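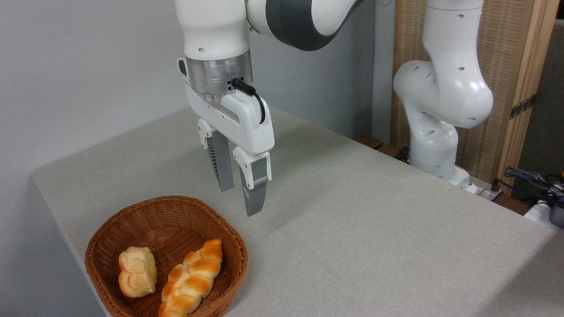 Bread basket station, ribbed pads

Gripper open over the table beside the basket. Bun on the left, braided loaf on the right, second arm at the back edge.

Drandby Handling Lab, Gallery 4: Finger and Controller Comparison on Baked Goods
Posted 29 April 2021 by Kagiso Ndlovu

This gallery belongs to the bakery handling comparison. The task is a pick from a basket, a lift, a short transfer, and a release on the open tabletop. Two finger sets were compared, Clekalach and Jemal, on one gripper body. Each was run under the stock controller and under Uka, our own force-limiting controller. The full log holds 2,959 attempts. Of these, 2,117 were made with the Clekalach fingers. The split is uneven because the Jemal set arrived later and the schedule was not extended.

Success rates should be compared within a finger set before they are compared across sets. The bread was replaced on a different schedule in the two halves of the work, and crust condition affects the result more than we had allowed for.

Notes on the station

Basket
A woven basket is harder than a bin with smooth walls. The rim is not flat, and a fingertip that comes down slightly wide can catch on the weave. When that happens the wrist sensor reports contact, and the stock controller treats it as contact with the bread. The fingers then close early. Uka checks the height at first contact against the expected height of the item and backs off if the two disagree. Most of the difference between the controllers comes from this one check.

Pads
The gray lower pads are ribbed. Ribs hold a glossy crust better than a flat pad at the same closing force, but they mark soft items if the force is held too long. We set the hold force separately for each item. Flat pads were tried on both finger sets at the start and dropped after the first day, when the loaf rotated out of the grasp on nearly every lift.

Bun
The bun is the easy item in terms of reach and the hard one in terms of force. It can be approached from above with the fingers on either side, and it seldom shifts before contact. Closing past the set width leaves a dent, which we scored as a failure even if the bun was delivered. Under the stock controller, dents were the largest failure group. Under Uka they were the second largest, behind missed grasps.

Braided loaf
The grasp point matters more than the force. A grasp over a thick part of the braid holds. A grasp between two twists lets the loaf pivot, and the low end drags across the rim on the way out. The camera-based grasp planner has no model of the braid and picks the center of the outline, which may fall on either. We added a small lateral search: the fingers close lightly, read the width, open, shift along the loaf, and read again. The wider reading wins. It adds time to every cycle. We left it on for both finger sets so that the comparison stayed fair.

Adjacent items
The gap between the two items has to admit one finger. With the Clekalach fingers this worked from most starting layouts. The Jemal fingers are thicker at the tip and more often pushed the neighbor against the basket wall before closing. A push was logged but not scored as a failure unless the second item left the basket. There were 31 such cases, all of them with the Jemal set.

Cable routing
The gripper cable leaves the wrist in a short loop at the side and runs down along the gripper body. A longer loop caught on the rim during tilted approaches. A tighter one pulled at the connector when the wrist rotated. Anyone repeating the setup should run the wrist through its full travel by hand before trusting the length.

Second arm
Both arms share the tabletop but were not given a joint task in this series. The back arm was parked outside the working volume of the front one, and the planner carried it as a fixed obstacle. Handover from one arm to the other is planned for July.

Lighting
Overhead and even. Shadows on the tabletop are soft enough that the segmentation step ignores them. A glossy crust still gives highlights, and in early runs these split the loaf outline in two. Lowering the exposure fixed it.

Scoring

A trial counts as a success if the item is released on the tabletop, undented, with the basket still in its starting position and the other item still inside. The basket is not clamped. We considered clamping it and decided against it, as the intended user will not clamp it either. A basket that moved by more than the width of a fingertip was scored as a failure and reset by hand.

Dents were judged by eye by one person throughout. This is a weak point in the method. A second reader went over part of the log and disagreed mainly on the bun, where the folded top makes a shallow mark hard to tell from a crease.

Settings carried forward

Clekalach fingers, ribbed pads, Uka controller with the height check on. Lateral search on for the braided loaf only. Approach speed is reduced over the last part of the descent and left at the default elsewhere. The Jemal fingers go back on the shelf until narrower tips are available. They held the loaf slightly better once closed, so the set is worth a second look with the same pads.

Requests for the trial log should name the finger set and controller wanted. The two halves are stored separately.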